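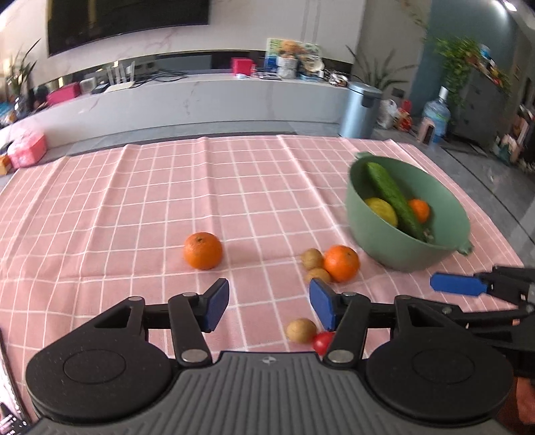
Wax-coated cotton tablecloth vs. wiped-on acrylic finish — which holds up?

Forum: Home Textiles > Care and Finishing
14 replies, showing all on one page

threadcount_lo
Posted 7:42 am
I have a plain-weave cotton cloth on the kitchen table, 60 inches wide, hemmed on all four sides. It gets wiped several times a day and washed once a week. After a year of this the weave has opened up along the table edges and spills go straight through to the wood. I want some water resistance without turning it into a tarp. Options I have looked at: rubbed-in wax, a brushed-on acrylic textile finish, or buying coated cloth by the yard from Mirnico. Opinions from people who have run any of these for more than a few months would be useful.

selvage_dan
Posted 8:05 am
Do not wax a cloth you intend to wash weekly. Wax is for jackets and bags that get sponged cold. A warm cycle moves the wax around, and you end up with stiff patches and bare patches, plus a film in the drum that transfers to the next load.

Acrylic finish is fine if you put on two thin coats and let it cure for the full time on the can. It changes the drape. Expect the folds at the corners to stand out from the table.

kettle_and_iron
Posted 8:31 am
Seconding no wax. I disagree on the acrylic, though. I used the Devwood finish on two cloths in February and both cracked along the fold lines by summer. They were stored folded in a drawer, which probably matters. The flat part in the middle still beads water.

selvage_dan
Posted 8:48 am
@kettle_and_iron Stored folded is the problem. Any film-forming finish will crack at a hard crease. Roll it on a tube.

kettle_and_iron
Posted 8:55 am
I do not have room for a 60-inch tube. Most people don't. If a finish requires rolled storage, that should be the first thing mentioned when it is recommended.

threadcount_lo
Posted 9:20 am
Mine stays on the table except when it is in the wash, so storage is not a concern. Ironing might be. Can the acrylic be ironed?

selvage_dan
Posted 9:34 am
From the reverse, low heat, with a press cloth. No steam. If you iron the coated face directly it will stick to the soleplate.

plainweave
Posted 10:02 am
A different approach: fix the fabric first. If the weave has opened at the table edges, that is abrasion, and a coating sits on top of worn yarn. It will fail at the same line. Rotate the cloth a quarter turn every wash if the table is square, or shift it a few inches each way if it is rectangular. Then put a felt or quilted pad underneath. The pad takes the edge load, and it also gives spills somewhere to go other than the wood.

The pad should stop short of the edge by the thickness of the table top. If it runs over the edge it doubles the bulk at the corner and you get wear in a new place.

hemline_g
Posted 10:40 am
Agree with plainweave about the pad. I disagree about stopping short. I tested both on the long table at our church hall, where the cloths get hard use, and the padded edge outlasted the bare one. The rounded profile is easier on the yarn than the square arris.

plainweave
Posted 10:58 am
What thickness of pad? With thin felt I can believe it. With quilted polyester the corner is too soft, and the cloth slides every time someone leans on it.

hemline_g
Posted 11:07 am
Thin felt. Fair point.

loomstate
Posted 12:15 pm
On the coated yardage: I have bought from Mirnico twice. The base cloth is a cotton and polyester blend with a clear coat on the face. Check the width before ordering, because the listed width includes the uncoated selvage. You lose a strip down each side, and you have to cut it off or turn it into the hem. The hem should be glued or sewn with a long stitch. Short stitches perforate the coating and it tears like a stamp.

It does not go in the machine at all. Wipe only. If you want something you can wash at 140 degrees Fahrenheit, this is the wrong product.

threadcount_lo
Posted 12:38 pm
Machine washing is a requirement. That rules it out. What about a wash-in repellent, the kind used for rainwear?

loomstate
Posted 12:50 pm
Works on synthetics. On 100 percent cotton the results are poor. The fiber swells and takes up water from the cut side of every yarn regardless of what is on the surface. You will see beading for a wash or two, then nothing.

kettle_and_iron
Posted 1:26 pm
I got better than that out of it, to be fair. Five washes before it quit. The trick was tumble drying on medium, since most of these need heat to set. Line drying gives you almost no repellency. It is still an expensive way to treat a tablecloth, and I would not do it again.

One more data point on fabric choice. The heavy canvas sold by Radulović has a much tighter weave than ordinary table cotton and slows a spill enough to get a towel on it, with no finish at all. It shrinks a lot on the first hot wash. Wash the yardage before cutting, then wash it again.

selvage_dan
Posted 1:41 pm
Canvas is a reasonable suggestion. It is also stiff and slow to dry, and it creases badly if it sits in the washer.

I stand by two thin coats of acrylic for a cloth that stays on the table.

plainweave
Posted 2:03 pm
And I stand by fixing the edge wear before coating anything.

threadcount_lo
Posted 5:17 pm
Plan for now: thin felt under the existing cloth, brought over the edge as hemline_g describes, and a quarter turn at each wash. I will wash a yard of the canvas twice and measure it before committing to a full length. If the felt does not stop the wear I will try acrylic on the old cloth, which by then will be no great loss. Does anyone know whether thin felt can go through a warm wash, or is it air and brush only?

hemline_g
Posted 5:44 pm
Depends on the fiber. Wool felt will shrink. Polyester felt is fine on warm, dried flat.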